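June, coffee bench, third week

In at 8.15. Noboru Sakamoto was already here with the lights on and a dustpan in his hand. The right gripper had let go of a carafe during his warm-up run, and the carafe had gone over the front rail and on to the floor. Not one of the good ones, a spare we had from the first order. He had swept up most of it and I did the rest with damp kitchen roll, then went under the bench with a torch for the small bits.

He said he hadn't touched the controls. The arm was moving left at normal speed, the fingers opened, and the arm carried on to the place position with nothing in it. Then it did the release move, closed, and went home as if all was well. No alarm, no red line on the screen.

I have been half expecting this. Last week there were two drops I put down to a bad grip on the wooden collar, and I wrote "operator" next to both of them in the book. I have now crossed that out.

We agreed no more runs with hands inside the rails until we know what it is. I wrote it on a card and taped it to the monitor. Noboru had been straightening filters by hand between cycles, and so had I, so it applies to us both.

Set out two full coffee makers and the open filters and started logging at 9.00.
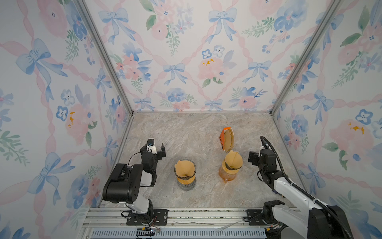
Coffee bench, both makers out, filters open at the back.

The plan was 100 cycles of pick up, carry, put down, slow speed, with foam over the floor in front. I would have liked to use something other than glass but the fault seems to come with real weights and real grip widths, and the plastic stand-ins we have are too light. We ran through the carafes we care least about.

It let go 18 times. I had thought it would be three or four. Only two were from any height, the rest were within a finger's width of the marble, and the foam caught the one that rolled. One chip to a rim. I have put that piece in the box marked not for use.

Noboru sorted the 18 by where the arm was at the time. All of them came when the wrist was turned well over, past the point where the cable starts to pull. With the wrist straight it never happened once. That was the first useful thing all morning.

After that we spread everything out, coasters, drippers, pitchers, so each could be picked up with the wrist at a different angle. Took ages. I kept wanting to reach in and nudge things and had to go and press the stop first each time, which is the rule but it makes for slow work.
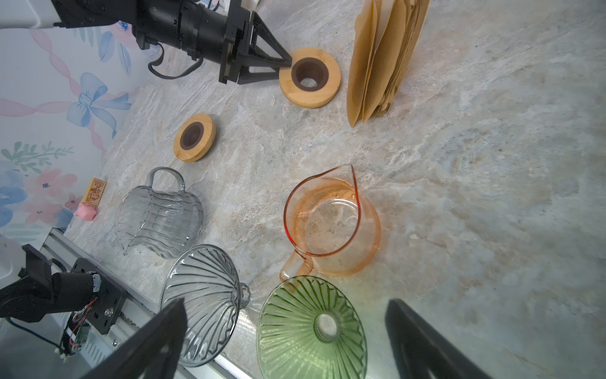

11.40, the cable

Powered down, locked off, and took the cover off the wrist. The Stondico cable looked fine from outside. I ran it through my fingers and could feel nothing wrong. The connector is another matter. One pin was sitting back from the others. Push on it and it went forward, bend the cable and it came back out again. Noboru got the meter on it and the reading went away completely with the wrist turned over.

So the gripper was losing its data line for a moment each time the cable pulled. The log shows gaps of 300 milliseconds, the same length every time, which bothered me. A loose pin ought to give gaps of all sizes.

Rang Stalton about the gripper driver. Was passed to somebody called Noguchi, who was patient with me and asked for the settings file while I was still on the line. The gap isn't the pin at all, it is the driver restarting itself. Line drops for an instant, driver notices, driver restarts, and when it comes back up it goes to its start position. Its start position is open.

I asked if that was really the factory setting. It is. There is another setting, to hold the last position on restart, and it has been there since the version we had before this one. It is in the manual on a page I must have read at some point. I felt a bit sick. The loose pin is a fault and faults happen, but opening the hand on restart was our doing, mine really, I set the thing up.

Lunch at the desk, not hungry.

Afternoon

Fitted the spare connector. My crimps were poor the first time and I cut it off and did it again. Added a second tie further back so the cable can't pull straight on the plug. Changed the setting to hold. Changed it on the left arm as well, and copied both files off before and after.

Then tested the hold setting the nasty way. Picked up a clear pitcher with the lid in it, brought it low over the marble, and Noboru unplugged the data line by hand from outside the rails, where we had run an extension out.

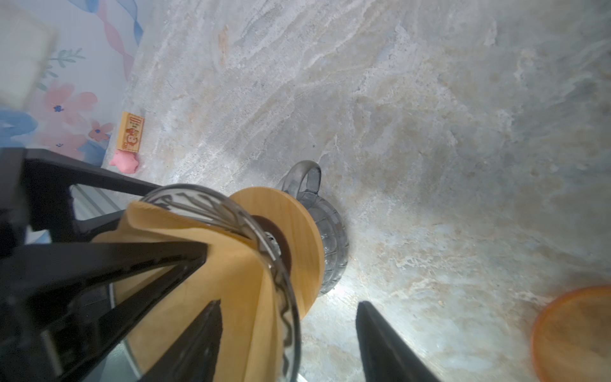 The fingers stayed shut. We did it four times, then four more with the wrist over. It held every time, and the screen now shows a fault and stops the arm, which it never did before. Noboru wanted to go straight back to full speed. I said tomorrow.

Something else came up while we were at it. If the gripper holds on a fault then it also holds if it has got hold of something it shouldn't, a sleeve or a finger. With the old setting it would at least have let go. The force is low but I wouldn't want it on my thumb with no way to open it. There is a manual release on the body of the gripper and neither of us had ever used it. We each had a go with a roll of tape in the fingers. It is stiff and you need to know where to push. I have marked the spot with white paint pen.

I've asked Nisent for a release button on the front, wired apart from the driver. They will say it costs money. I have put the two drops I wrote down wrongly into the report too, with the dates – better they hear it from me.

Last hour we went back to the harder pieces at slow speed, the brewer with the filter still in and the wooden ring on its neck. It's an awkward thing to hold, the glass is slippery and the cone is wide.

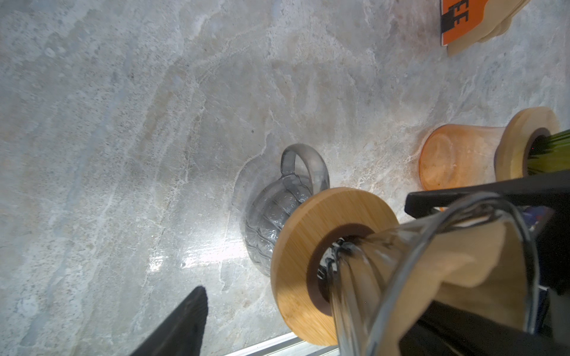

No restarts in the log for that hour and no gaps. I don't count that as fixed. The connector was fine for months before it wasn't, and an hour is nothing. Noboru is going to leave the log running and we will do another 100 in the morning, same wrist angles, same foam.

The card stays on the monitor. Need more foam, two spare connectors and a proper crimp tool, the one in the drawer is worn out. Also found a splinter of the carafe in my shoe on the way to the car park, so the floor wants doing again before we start.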